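Siriwan dressing desk: frequently asked questions

What is the shallow drawer under the desktop for?
Flat items: compacts, palettes, thin boxes, papers. Anything tall, such as a foundation bottle, should be kept upright on the desktop or on the side shelf.

Can the drawer be locked?
Yes, on desks with a keyhole plate on the front left of the apron. Two keys are supplied. Replacements are ordered by key number and take 7 working days.

The drawer sticks halfway. What should I do?
Empty it first. Feel along the underside of the desktop for anything caught between the drawer and the top -- a pencil lying on a taller box is the usual cause. Do not pull harder.
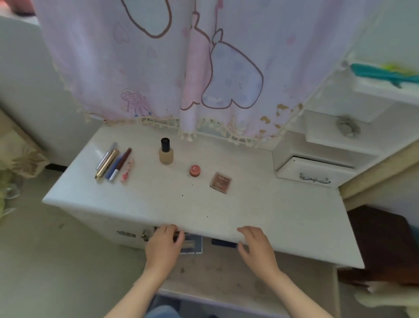
Penang, August -- Answers from this point on were revised by Nadhirah Rahman.

How do I clean powder and pencil crumbs off the white surface?
Move the cosmetics off the desk. Brush the crumbs into a sheet of paper while they are dry, then wipe with a damp cloth. Water spreads loose pigment, so the order matters.

How should pencils, liners and lip products be stored?
Side by side, caps on, in one layer. Slim items roll, and the rounded front edge will not stop them. A Litero tray, 28 cm wide, fits the drawer.

Foundation has dried on the desktop. Can I use remover?
Use a mild soap solution and leave it on for 3 minutes. Acetone dulls the finish permanently.

Does the shelf unit come with the desk?
No. It is sold separately and stands on the right or the left. The small drawer takes any handle with standard screws.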